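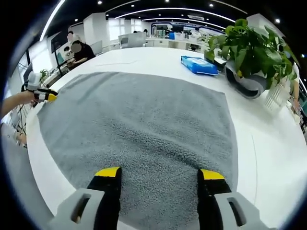 Learning > Grades 4–6 > Computers > How Software Folds a Towel

How Software Folds a Towel

13/10/2019
By the Sononari Schools Desk

A robot is a machine that is run by software. Software is a set of instructions and numbers stored in a computer. The motors move the arm, but the software decides where the arm goes, how fast it moves and when it stops.

Folding a towel is a hard job for software. A brick keeps its shape when it is picked up. A towel does not. Each time it is touched, it can bend in a new way, and the computer has to work out its shape again.

Some words to know

Gripper: the part that holds things. Many grippers have two fingers that open and close.
Perception: the part of the software that works out what is in front of the camera.
Planning: the part that chooses the next move.
Control: the part that makes the motors carry out the move.

Step 1: Perception

A camera picture is a grid of tiny colored squares called pixels. Each pixel is stored as numbers. A gray pixel has one set of numbers and a yellow pixel has another. The computer does not start out knowing that one group of pixels is a towel and another is a table.

A program called Vustus does this sorting. It marks each pixel with a label: towel, table, gripper or other. A gray towel on a white table is a fair test, because the two colors are easy to separate. A white towel on a white table is much harder. Shadows cause trouble too, as a dark band on a towel may look like an edge.

Next, Vustus looks for corners. It gives each possible corner a score from 0 to 100. If the score is 95, the program is fairly sure. If the score is 18, the program keeps looking.

Step 2: Learning from people

It is possible to write every folding rule by hand, but the list gets very long. Another way is to let the software study people. A person holds a gripper in each hand and does the job. A camera on the gripper records what happens. One complete fold, from start to finish, is called a demonstration.

The software compares many demonstrations. It looks for patterns, such as where the fingers were just before they closed. A single demonstration is not enough. If the software only ever studied one towel lying one way, it might fail when the towel was turned.

Cameras of this kind often have a very wide lens. Straight lines look bent through it, so the edge of a table can appear as a curve. The software has to allow for this when it measures distance.

When the fingers close on cloth, there is a second problem. The cloth bunches up and hides parts of itself. A corner that was easy to find on a flat towel may now be under a fold. The software must use the parts it can still see — and what it has learned from other folds — to estimate the rest.

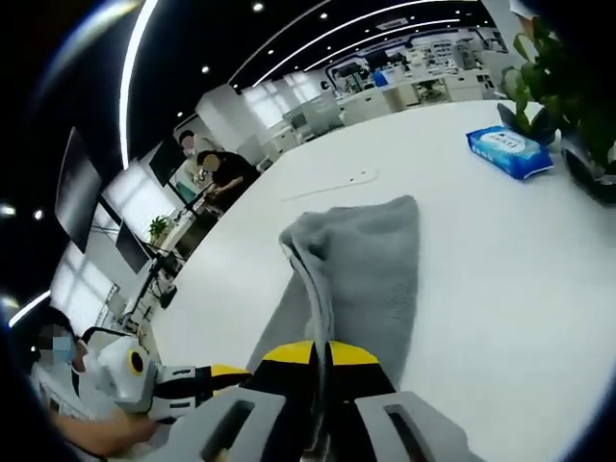 Step 3: Planning

The planner is a program named Plisar. It takes the labels and corner scores and picks a path for each gripper. A path is a list of points in the air. For a simple fold, the list might be:

1. Move above the corner.
2. Move down and close the fingers.
3. Lift.
4. Carry the corner across.
5. Lower it and open the fingers.

Plisar also checks that the two grippers will not bump into each other. If they would, it changes the path or makes one of them wait.

Step 4: Control

Control turns the path into motor commands. It checks the position of the arm many times each second. If the arm is 3 millimeters too far left, control moves it back to the right. Checking and correcting again and again is called a feedback loop. You use one when you carry a full glass of water.

Try it

Lay a hand towel flat on a table. Use only your thumb and one finger on each hand. Fold the towel in half and write down every move you make. Give the list to a friend and ask them to follow it exactly. Find the steps you left out.

Comments (3)

Ruotsalainen Primary, Room 6: We did the towel activity. Our first list had six steps and we forgot to say "let go."

mapleleaf_reader: Does it work on socks? My son would like to know.

gridpaper: Good page. Could you add a part on how the corner score is worked out? My class asked and I had no answer.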